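Basket Month Is Back in Sokilcombe, and It's Bigger Than Ever

If you have been meaning to do something about the pile of stuff that lives on your couch, March is your month. The Sokilcombe tidy-up drive has started again, and this year 264 households have signed up, up from 37 the first time it ran. That's a lot of living rooms!

The idea is wonderfully simple. Every household that joins gets one empty basket. You put it on the living room floor, you set a timer for as long as you can stand, and you pick up whatever doesn't belong in the room. Sweaters, scarves, mail, dog toys, the charger for a phone you traded in years ago – all of it goes in. When the basket is full, you stop and carry it around the house, putting things back where they live. Anything that has no place to live goes in the donation bag.

Xiaoyan Lu started the drive from her own apartment on Peng Street after a winter of, in her words, "sitting on laundry and calling it a blanket." She still packs the sign-up envelopes herself, and she is thrilled with how this year is going.

"People kept telling me they needed a whole weekend to get the living room right," she said. "I told them to try one basket before dinner. Then they'd call me up and say they'd done the hallway too!"

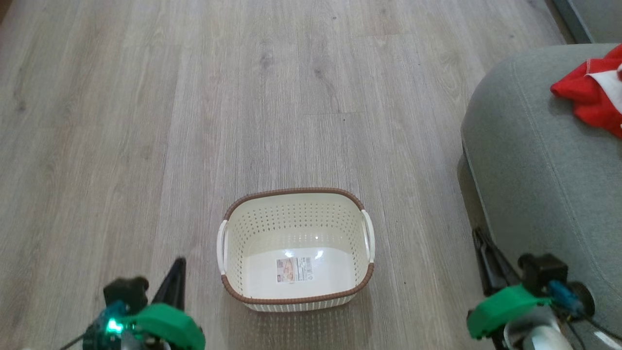
Lu is a big believer in starting with the sofa. Clothes land on the arms and back first, she says, and once those are clear the rest of the room looks half done already. After the sofa comes the floor on either side of it, then the coffee table if you have one. She leaves shelves for another day, and she is firm about that. Shelves are where people sit down and start reading.

She has opinions about baskets, too. She likes a plastic one with handles on both ends, light enough for a kid to drag across the floor and easy to wipe out afterward. Holes in the sides are a plus if damp mittens are going in. Size matters more than looks, although she admits that a basket you like the look of tends to get used. Too big and you can't lift it, too small and you're making trips all evening.

Last year's drive sent 1,427 items to the swap tables at Sondley Hall, from winter coats to a fondue set that was claimed before it got out of the bag. The tables will be back for the whole month, open until 7 p.m., and you don't have to be signed up to drop things off or take something home. Clean clothing, blankets, books, and kitchen things are all welcome. Please keep large furniture at home, as there is no room for it by the door.

New this year is a kids' round, put together with the after-school club at Enuno House. Children get 2 songs' worth of time to fill a basket, and they pick the songs. Lu tried it out on her nephews and says the living room was clear before the second chorus, although she did find a television remote in with the socks.

Sign-up is free and stays open all through March. Envelopes can be picked up at the front desk of Sondley Hall, and each one has a basket voucher, a donation tag, and a little chart for the fridge. If you already own a basket you like, use that one and pass the voucher to a neighbor.

Contact the newsroom | © Sokilcombe Community News. All rights reserved. | Back to top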